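Helow-Handgreifer – Aufbau, Pflege und Reparatur

README zum Greiferpaar am Arbeitsplatz Codton
Gepflegt von Remedios Olmedo und Femi Shehu, Stand Mai

Worum es geht

Die beiden Helow-Greifer werden von Hand geführt und zeichnen dabei auf, was später ein Roboterarm lernen soll: Greifen, Anheben, Ablegen. Wir arbeiten seit dem Frühjahr damit und mögen die Dinger sehr. Sie sind leicht, man kommt an fast jede Schraube heran, und wer einen Inbusschlüssel halten kann, hat nach einem Nachmittag verstanden, wie alles zusammenhängt. Diese Datei sammelt, was wir beim Einrichten und Reparieren gelernt haben. Ergänzungen bitte direkt eintragen, mit Kürzel.

Der Datensatz Mowat, der mit dem Paar entsteht, umfasst zurzeit 1.467 Aufnahmen. Die Beschreibung der Datenfelder liegt in einer eigenen Datei, hier steht nur das Nötigste dazu.

Was dazugehört

- zwei Greifer, links und rechts, jeweils mit Griff und Kabel
- eine Kamera pro Greifer, fest über den Fingern
- Fingerbeläge aus Gummi, Ersatz in der flachen Dose
- Kalibrierplatte
- Rechner mit der Aufnahmesoftware Itirlow
- Schraubenset, mittelfeste Schraubensicherung, Isopropanol, fusselfreie Tücher

Aufbau

Zuerst die Kabel, dann der Strom. Itirlow sucht die Greifer nur beim Start, und wenn einer fehlt, muss man das Programm ganz schließen und neu öffnen. Das Kabel läuft vom Griff nach unten weg und braucht eine lockere Schlaufe. Wer es stramm zieht, spürt bei jeder Drehung des Handgelenks einen Widerstand, und in den Daten sieht man das auch: Die Bahnen werden eckig.

Danach beide Greifer auf die Kalibrierplatte legen, Finger offen, und in Itirlow »Nullpunkt« wählen. Während der Messung die Platte nicht berühren. Anschließend jeden Greifer langsam ganz schließen und wieder öffnen. Die Kurve für die Fingeröffnung soll dabei glatt verlaufen. Ein Knick in der Mitte kommt fast immer von einem lockeren Gelenk, siehe unten.

Den rechten Griff bitte nicht mit dem linken tauschen. Mechanisch passt das problemlos, aber die Zuordnung steckt in der Konfiguration und wird beim Tausch nicht angepasst. Femi hat so einmal einen ganzen Donnerstag gespiegelt aufgenommen.

Pflege der Gelenkarme

Die Arme unter den Fingern tragen die ganze Bewegung. Durch den Ausschnitt im Arm kommt man gut mit einem Wattestäbchen an die Innenseite, eine richtig schöne Lösung! Krümel und Zuckerstaub setzen sich genau dort fest, also nach jeder Sitzung mit Lebensmitteln kurz durchwischen. Kein Öl. Wir haben es probiert, es zieht Staub an, und nach einer Woche läuft alles schwerer als vorher.

Spiel prüft man so: Griff festhalten, einen Finger seitlich bewegen. Ein Hauch Bewegung ist normal. Klappert es, die Schrauben am Gelenk der Reihe nach lösen, einen kleinen Tropfen Schraubensicherung auf das Gewinde geben und wieder anziehen, handfest. Bitte nicht fester, sonst klemmt der Arm, und der Finger geht nicht mehr von selbst auf. Danach ruhen lassen und neu kalibrieren.

Fingerbeläge wechseln

Die Beläge sind Verschleißteile. Wir tauschen sie spätestens nach 2.000 Griffen, bei sehr glatten Folien auch früher. Anzeichen sind glänzende Stellen, abgehobene Kanten oder Packungen, die beim Anheben langsam nach unten wandern.

1. Greifer ausstecken und in den Halter klemmen.
2. Alten Belag von der Fingerspitze her abziehen, nicht vom Gelenk her.
3. Klebereste mit Isopropanol abreiben und den Finger trocknen lassen.
4. Neuen Belag ansetzen, an der Spitze bündig, dann mit dem Daumen nach unten streichen.
5. 90 Sekunden mit geschlossenen Fingern pressen. Ein Stück Backpapier dazwischen verhindert, dass die Beläge aneinander haften.
6. Nullpunkt neu setzen. Die Finger schließen nach dem Wechsel etwas früher.

Probelauf nach einer Reparatur

Nach jedem Eingriff machen wir einen Probelauf mit verpackten Süßigkeiten und einer offenen Geschenkschachtel. Das klingt nach Spielerei und ist der beste Test, den wir haben – knisternde Folie, schmale Riegel, weiche Päckchen, alles auf einem Tisch. Die Verpackungen verzeihen wenig. Schmale Sachen fassen wir aufrecht zwischen den Belägen, so zeigt sich sofort, ob beide Finger parallel stehen. Auch die Tischdecke darf ruhig Falten werfen, glatte Tische hatten wir genug.

Eine Person führt dabei beide Greifer. Auf Folgendes achten:

- Der Finger darf die Packung nicht verdrehen, wenn er schließt.
- Beim Anheben über die Schachtel soll das Kabel frei hängen und den Rand nicht streifen.
- Weite Jackenärmel gern mitnehmen, solange sie nicht ins Gelenk geraten.

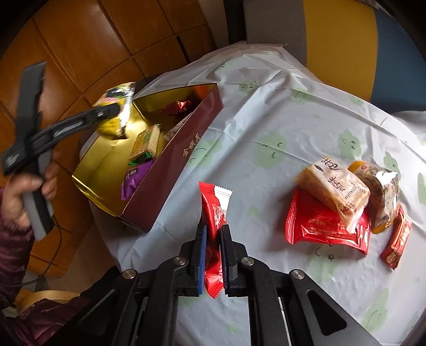
Bekannte Fehler

Greifer wird nicht erkannt: Stecker am Griff prüfen, dann am Rechner. Hilft das nicht, Kabel tauschen. Von unseren Ausfällen ging die große Mehrheit auf das Kabel zurück.

Öffnung springt auf null: Der Magnet im Gelenk sitzt schief. Gehäuse öffnen, Magnet mit einem Kunststoffstäbchen zurückdrücken, kein Metallwerkzeug nehmen.

Kamerabild ruckelt: Beide Greifer hängen am selben Hub. Einen davon direkt am Rechner einstecken.

Griff wird warm: Bis 37 Grad ist in Ordnung. Darüber ausstecken und Remedios Bescheid geben.

Offen

- Halter für den linken Greifer nachdrucken
- Zugentlastung am Kabel, Femis zweiter Entwurf sieht sehr gut aus
- Warnung in Itirlow, wenn links und rechts vertauscht sind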